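Ticket: Cloth wiping set, episodes skipped at import
Project: Otar
Opened by: Eldana Moges
Status: Waiting on reply
Date: 2 Oct 2022

Hi everybody, and thank you again for getting back to me so quickly last time, it really did save our week! I'm writing about the wiping set we've been collecting with the hand-held grippers. We uploaded 1,950 episodes to Skiler last night, and this morning the import page says 353 of them were skipped with the message "gripper width missing." The rest went in fine and play back nicely.

I did the usual things first (restarted the import, cleared the cache, made a cup of tea). Same number, same message. Then I opened a handful of the skipped ones by hand, and they look perfectly healthy to me. The cloth is there, the path is smooth, and the sink stays in view. My hunch is that the bunched-up cloth has something to do with it, maybe by getting in front of whatever the width reader wants to see on the jaws.

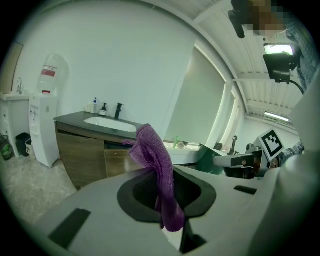 Purple microfiber cloth bunched over the gripper opening, with the vanity and sink behind.

I should add that the older batch, 1,004 episodes with a folded dish towel, went through without one skip, on the same version of the importer. So I'm a bit stuck, and I'd hate to throw out good examples if the width can be filled in some other way.

Update: Tried the Trikham calibration file in place of our own, on a copy. Still skipped, but the log now has an extra line, "jaw tag lost, 2 segments," on each one I checked. I've attached that log along with the first.

Could you tell me whether the importer can bridge a short gap in the width, or whether we need to record these over? If it's a re-record, I'd love to know before we set up again, and I'm happy to try any test build you want to send my way.

Warmly,
Eldana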